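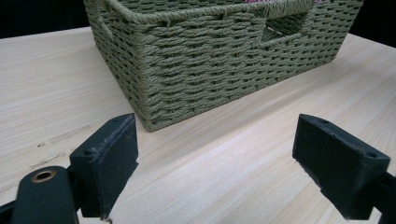 Gripper open in front of the woven basket, handle opening on the right of the front face.

Ticket 663: Basket task, grip fails at the handle
Last updated: June 17, 2018
Product: Jondix two-finger gripper
Opened by: Menaka Kumarasinghe, Grudora
Status: Open

Problem
We are trying to find out whether the Tuma arm can tidy a table without help. Cups and boxes are fine. The woven basket is the item it keeps getting wrong. It should take the basket by the handle opening, lift it and put it on the shelf. On most runs one finger stops against the weave beside the opening and the arm reports a completed grip. It then lifts nothing.

Tried so far
Force limit lowered from 100 to the next setting down. No change.
Approach angle made steeper. The finger gets into the opening more often, then catches on the rim on the way out.
Gripping the rim from above. The basket tips when there is something in it.
Pads wiped and screws checked. No change.

Reply from Bandara support
The gaps between the strands are dark, but the handle opening shows the light weave of the far wall. The vision software may be picking a gap. Please set the minimum opening size to 2 cm and repeat the test. Can you also say if the same thing happens with the basket empty?

Update, Menaka Kumarasinghe
Minimum size set. It now finds the opening nearly every time, so that part is better. Empty basket lifts and reaches the shelf. With cloth inside, it swings and the arm stops halfway with a load error. A person would put a second hand under the base and we have only the one arm.

I have been asked if this is ready for housework. For this basket my answer is no. The February trial plan assumed 2,000 lifts without anyone standing by, and I would not leave it alone for an afternoon. Please keep the ticket open until the load error is explained. Log from the last run is attached.

3 comments | 2 shares
Contact Bandara support | Copyright Bandara | Back to top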